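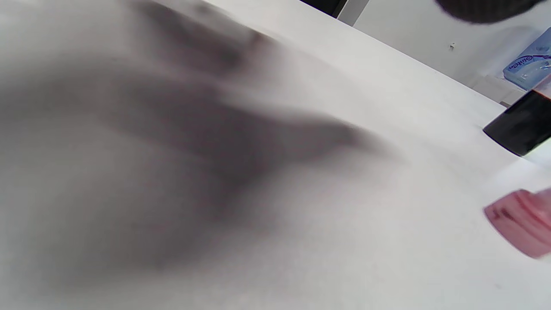 Berhe asked whether the 300 mm/s limit applies when the arm is empty. It does. The limit on the Rotstead Bench Guard is tied to the zone; payload has no effect on it.

Rotstead Bench Guard, model 692
Speed and separation monitor for tabletop arms

Zones: 2 (slow, stop)
Slow zone limit: 300 mm/s
Restart: manual only, from outside the stop zone
Mounting: table edge or wall

Good practice
Clear small items from the work surface before teaching a path. Test the stop function at the start of each shift and log the result. Keep logs for 5 years.

Supplied by Zimamthorpe. Risk assessment of the finished cell remains the duty of the integrator.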